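Kandberg Working Group on Hand-Guided Collection Practice
Minutes, January meeting

Present: Maarja Rebane (chair), Laimutė Ķēniņš (minutes), two from Trillier, one from Edley by phone until the line dropped. Rozīte sent apologies and a marked-up copy of the draft.

3 shares | 2 comments

The meeting opened at 9:40. The last minutes were accepted after the Edley member asked that "agreed" be changed to "not objected to" under the item on gloves. The chair said she could live with that.

Item A. The draft practice sheet

Maarja went through the draft, which now covers workstation setup, operator rest, marker checks, clothing and the stop rule. She said she had read it over the weekend and could not tell from most of the clauses what a person would do differently on Monday. "Operators shall maintain a suitable posture" was given as the worst of them. Suitable to whom, and who looks?

Trillier defended the wording. Their view is that a sheet used across several sites has to leave room, and that a strict rule will be ignored at the first awkward table. Maarja answered that a loose rule is ignored too and only takes longer to catch. Laimutė asked for one clause that could be failed, so that we would know the sheet had some use. There was some discussion of this and no decision.

It was noted that the sheet borrows several paragraphs from a lifting guide for warehouses. The member from Edley said these should come out, as our people are not lifting anything heavier than a cup. The other side of that – that holding something light out in front of you all morning has its own cost – is not in the warehouse guide at all. Laimutė to take the borrowed paragraphs out and mark the gaps.

Item B. Reach and rest 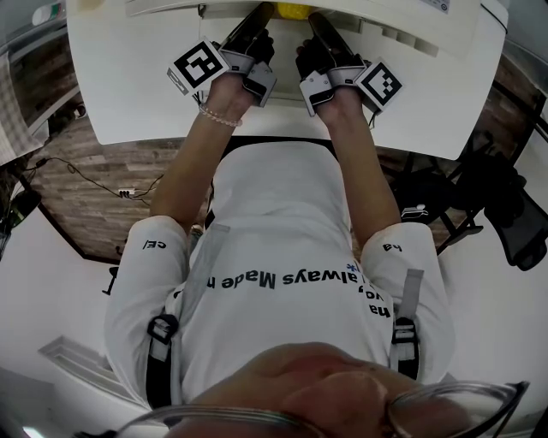
The reach clause says the work should be placed "within comfortable distance" and that breaks should be taken "as needed." Maarja doubts both halves. Operators are paid by the session at two of the sites, and she does not believe anyone paid that way will decide that a break is needed. As for distance, she pointed to an operator leaning over the table with both arms stretched forward and the soft-looking yellow object up at the far edge, and asked whether the clause as written would have let anyone say a word about it. Trillier said it would depend on how long the reach was held. The chair said that was her complaint, as the clause has no length of time in it.

Trillier offered to draft a version with a time limit but warned that they have nothing solid to base a limit on. Laimutė said a guess that is labeled as a guess would be better than "as needed." Rozīte's written note asks that the limit, whatever it is, apply to the object's position on the table and leave the operator's body out of it, so that the person setting up the task carries the duty. This was liked by everyone in the room. The Edley member had dropped off by then and will have to be asked.

Item C. Marker checks

The draft requires the markers on the grippers to be "clean, flat and visible" before each session. Maarja asked how many sessions had been thrown out over a dirty marker. Trillier did not know. They do know that the check box on the form is ticked in every one of the 2861 session records they looked at, and this was offered as good news. The chair said a box that is always ticked tells her about the box. She would like to see the check replaced with something the operator has to write in, even one word.

Laimutė raised that "visible" is not defined. A marker can be facing the right way at the start and be turned away once the wrist rolls. Trillier said their software flags lost markers after the session, so a check beforehand adds little. Maarja asked why it was in the sheet, then. Left open.

Item D. Clothing, straps and jewelry

Long argument. The draft says "no loose clothing or jewelry," again from the warehouse guide. Maarja does not object to the rule but to the fact that it is plainly not kept and that no site has reported a single breach. If beads on a wrist are allowed, the sheet should allow them. If they are not, somebody has to say so at the door. She will not sign a rule that everyone knows is for show.

Trillier thinks bracelets are harmless with hand-held grippers, there being no powered joint near the wrist at their site. Rozīte's note takes the other side and wants the wrist bare at all sites for the sake of one rule. Laimutė proposed splitting the clause: anything near a powered arm is banned, anything else is up to the site, in writing. Trillier will support that. Maarja is not convinced the sites will write anything down.

Straps: the draft says a harness should be "properly adjusted." Agreed to add that the operator must be able to get out of it alone. The chair asked that this be tried by each of us before it goes into print.

Item E. Cables and floors

Short. The clause reads "cables shall be managed." Struck out. New text: no cable on the floor where the operator stands or steps back. Trillier asked for "where practicable" to be added. Refused by the chair, who said those two words have eaten more safety rules than any accident has.

Item F. Who checks the checkers

The draft provides for a yearly site review, done by the site. Maarja said she did not see what a site would learn from asking itself how it was doing. Edley's earlier email suggests visits between sites, unannounced. Trillier has concerns about cost and about strangers walking in during a session. It was put to them that the visits could be announced to the manager and kept from the operators, and they said they would think about it.

Actions

Laimutė – remove warehouse text, circulate a clean draft.
Trillier – time limit for reach, marked as a guess. Also find out how many sessions were lost to markers.
Maarja – call Edley about items B and F.
Rozīte – send reasons for the bare wrist rule, with any injury reports they have. If there are none, say there are none.

The draft is not to be called a standard in anything sent outside the group. Trillier's newsletter has already done so and will be asked to fix it.

Closed at 11:25. Next meeting at Kandberg, room to be confirmed.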